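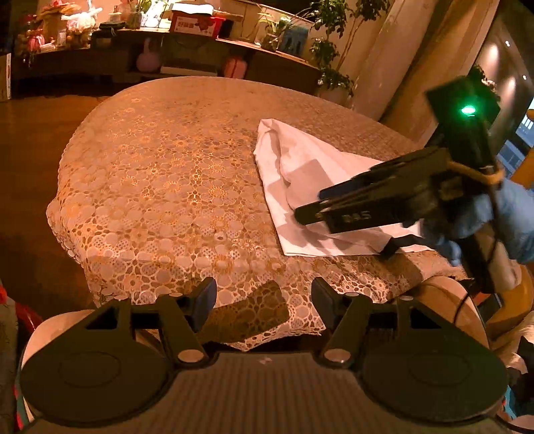 Lace tablecloth

A lace tablecloth is a table covering made wholly or mostly of openwork, in which the holes matter as much as the thread. It may be crocheted, knitted, woven on a machine, worked with bobbins or a needle, or built up from strips and motifs joined together. Lace cloths are made in every common table shape, but the round ones have a special place in the history of home needlework, and a good one is among the most satisfying things a patient person can make with a hook and a ball of cotton.

The term is also used loosely for plain cloths with a lace border and for printed or molded plastic covers that copy the look of lace. This article deals mainly with cloths that are openwork all the way across.

Contents
Construction
The medallion
Edges
Color
Sizes and fit
Use at the table
Folding and napkins
Washing and storage
Repair
The Cutolwood cloth
See also

Construction

Most handmade lace tablecloths seen in homes today are crocheted. Crochet is well suited to the job, as each stitch is finished before the next one begins and the work can be put down at any moment without unraveling. Cotton thread is the usual choice. Thicker thread works up fast and hangs heavily; finer thread takes far longer and gives a cloth that is wonderfully light over the arm.

There are two main ways to build a crocheted cloth. In the first, the maker starts at the middle and goes around and around, adding stitches as the circle grows, until the cloth is big enough or the thread is gone. Cloths of this kind are often called center-out cloths, and the largest of them are awkward to work on in the last rounds, when one trip around the edge can fill an evening and the whole weight of the piece sits in the lap.

In the second, the maker works many small pieces and joins them. The pieces can be carried in a bag and worked on a bus. A mistake spoils one motif and leaves the others alone. The trade-off comes at the end, with a great many thread tails to hide, and every maker of joined cloths has an opinion on whether to weave them in along the way or face them all at once.

Machine-made lace is a different thing with its own pleasures. Openwork fabrics have been knitted and woven by machine since the 1800s, and factory cloths brought the look of lace to tables that would never have had the handmade kind. Large machine patterns often copy crochet motifs so closely that the only sure test is to follow a single thread through the work. On a machine cloth the background mesh tends to be perfectly even, and motifs that look separate turn out to be part of one continuous fabric.

The medallion

The best-loved unit of the lace tablecloth is the round medallion, usually a flower. A typical one begins with a small ring of chain stitches. Petals grow outward from the ring, and a final round of loops gives the next medallion something to hold on to. Because circles do not fill a flat surface, gaps with curved sides are left where they meet. Some makers leave the gaps open. Others fill them with a much smaller motif, known in many sewing circles as a filler or a spider, and the rhythm of large and small wheels across a table is a delight to look at.

Medallions can be laid out in straight rows, so that each touches four neighbors, or staggered, so that each touches six. The staggered layout leaves smaller gaps and makes a firmer cloth. It also gives a natural six-sided outline, which helps when the finished piece has to go on a round table.

Blocking matters a great deal here. Each medallion is dampened, pinned out to the same width on a padded board and left to dry before joining. Unblocked medallions will pull against each other and the cloth will never lie flat, however well the stitches are made.

Edges

The edge of a lace cloth is usually scalloped. In a joined cloth, the scallops can come straight from the outer curves of the last ring of medallions. In a center-out cloth they are added in the final rounds by working fans of stitches at regular points. A deep scallop hangs beautifully but catches on chair arms and coat buttons. A shallow one is safer and quicker to iron.

Fringes and tassels are found too, mainly on older cloths, and small pointed loops called picots are popular along the very edge.

Color

White, cream and beige are the classic colors. Cream and beige (often sold as ecru) are kinder to old wood and hide a tea stain far better than white. Two-tone cloths, with the flowers in one shade and the mesh in another, give the pattern extra depth.

The real secret of color in a lace cloth is what lies underneath. On a dark table the holes read as dark shapes and the whole pattern jumps forward. Put the same cloth over a white undercloth and it turns soft and snowy, almost a texture instead of a pattern. Many households keep one lace cloth and several plain undercloths, and so get a new table for every season: rust or deep green in November, pale yellow in spring.

Sizes and fit

The part of a tablecloth that hangs past the tabletop is called the drop. To find the right diameter for a round table, measure straight across the top and add twice the drop. A short drop suits everyday meals, and a long one, down to the floor, is kept for display and for hiding plain or damaged legs.

Lace stretches under its own weight, so a long drop grows longer over time. Makers who know this stop a round early. A round cloth also needs its middle placed exactly on the middle of the table, and the easiest way to find it is to fold the cloth in quarters, set the point down at the center and open it out from there.

Use at the table

Lace is friendlier to daily life than its reputation suggests. Cotton crochet is tough, and crumbs that fall through the holes can be shaken out or wiped up from below. The real enemies are anything that snags (rings with raised stones, rough-footed pottery, cat claws) and anything that drips. An openwork cloth gives no protection against heat or water, and a wooden top beneath it needs coasters and trivets as much as a bare one does.

Flat-bottomed dishes sit well on lace. Stemmed glasses can be wobbly on thick medallions, where a foot may land half on a raised petal, and a small tray solves the problem.

Folding and napkins

Plain linens look their best on a patterned ground. A simple white napkin folded in a triangle stands out cleanly against floral lace, and there is no call for swans or fans. The soft fold, in which the napkin is brought corner to corner and laid down without pressing, is the most relaxed of the table folds and suits breakfast and tea. For a formal dinner the same triangle is ironed sharp and set with its long side toward the plate.

Lace napkins on a lace cloth are generally thought too much of a good thing, though Victorian-style tea rooms use them with great cheer.

Washing and storage

Cotton lace can be washed by hand in lukewarm water with mild soap. It should be squeezed, never wrung, and lifted out in a towel or a mesh bag so that its wet weight does not hang from a few threads. Drying flat keeps the circle round. If there is no floor space, a clean sheet over a bed does nicely. Press face down on a thick towel to keep the petals raised.

For storage, rolling is better than folding. A cardboard tube covered in clean white cotton prevents the hard creases along which old thread tends to break. Cloths that must be folded should be refolded along new lines now and then. Starch is best washed out before a long rest.

Repair

Joined cloths are a mender's dream. A torn medallion can be snipped out and a new one worked in its place, joining to its neighbors in the last round. New thread will look bright beside old, and a brief soak in weak tea brings it closer.

The Cutolwood cloth

A favorite among crocheters in and near the town of Cutolwood is the large round cloth made by Urmila Kashyap for the Wike Reading Room, where it covers the center table. It has 1,013 medallions, all of a single five-petal design, and took her 3 years. The pattern, called Cakis after the street where she lived, is written out on one sheet and calls for a staggered layout with no fillers. The reading room's Tuesday needlework table still teaches it to beginners, who usually start with a small mat.

Kashyap worked in ecru cotton from the Hukell mill shop and used 121 balls. The cloth has been mended in several places with thread from the same shop, and one replacement medallion near the edge has six petals.

See also

Bobbin lace
Crochet
Doily
Filet crochet
Table runner
Undercloth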